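Jundside list > Archive > Grippers and end effectors > Message

Subject: Re: narrow fingers vs wide pads, clothes hangers
Date: 11/7/20

Sorry for the slow answer, been moving benches all week and the list mail piled up. Short version – narrow fingers win for hangers, wide pads win for nearly everything else, and the wrist camera matters more than either. Long version under the pictures, skip to what you need.

Wrist camera first, head camera second, same session:

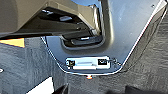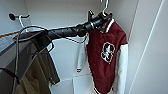

YOUR QUESTIONS

You wrote:

> We have the Hervieu wide pads on both arms and they are fine for
> boxes and bottles. Hangers are a mess. The neck rolls between the
> pads and the garment ends up facing the wall. Has anyone gone to a
> narrower finger and was it worth redoing the calibration? Also,
> do you run one camera or two? Our budget is one and a half.
>
> Second thing, the controller. We are on the Fludis box, stock
> settings. Is the slow mode any use near a closet wall?

Fingers. Yes, worth it. We ran the same hanger job with both sets, 60 tries on each, and the narrow ones dropped it 9 times. Wide pads I stopped keeping score properly after the first half, so no fair number, but a lot worse than that. Grip at the neck, gripper coming up at an angle. If you come in level you hit the shoulders of whatever is hanging there and then you're pushing the jacket along and not picking it.

Heavy jackets still turn. You can see it in the head camera picture, the maroon one with the white sleeves is rotated a bit and one sleeve swings forward. Narrow fingers don't fix that. We just let it hang and wait a second or two before moving off. Tried more squeeze, made no diffrence and I didn't like what it was doing to the plastic.

Wire hangers are a seperate problem. Too thin, the fingers close all the way and the controller thinks it missed. No answer yet. If somebody has one please post it.

Calibration. Redo it, don't copy the old file across. Fingertip offset is different and the error shows up at the far end of the reach, which is the back of the closet, which is where you can't see. Took me most of a morning the first time, under an hour now.

CAMERAS

Two if you can. The head one gives you the hook and the general lay of things, but the arm gets across the middle of the view a lot. With us the arm covers the upper left for half the job. Wrist one sees past that. Small labels are too soft to read on ours – there's one in the wrist picture with a dark square mark at each end and I can't get a single character off it. So don't plan on reading codes with it unless you get a better lens.

Dark carpet, also watch that. Black parts over charcoal carpet and the edge finder gets confused, it's much happier with the white closet walls. Exposure locked helps some. Auto exposure jumps each time something pale comes into the view.

If it's really one camera – wrist. Would not have said so in October.

CONTROLLER

Fludis box, we have the same. Slow mode is fine near walls but it changes the stop distance, so check the stop before you trust it. The stock settings are meant for an open table I think. We brought the wrist speed down and left the shoulder alone. Cable slack needs looking at too, ours hangs in a loop under the arm and in a closet there's always somthing for it to catch on. Clip it closer than feels right, then run the full reach by hand before powering up.

The Dellwood controller is on loan to us till the end of the month. First impression: nicer screen, worse logs. It writes one line per move and no force values, so when a grip fails you get told it failed and that's all. Fludis gives you everything and you drown in it. Will run the same hanger job on it and post the numbers.

Not tried: soft fingers, suction (on cloth? no), the three finger thing that was in the thread last spring.

Can send the finger drawings if you want them, ask off list. Hole spacing fits the Hervieu mount, no adapter. Print them solid, ours cracked at the root when we didn't.

More later, have to go and give the room back.

Recent in Grippers and end effectors
Hervieu pads peeling at the corner
Fludis log files, how long do you keep them
Which lens for a wrist camera
Dellwood controller, first questions
Cable clips that don't let go

Jundside list archive | 2,068 messages | 413 members | Contact the list owner | Back to top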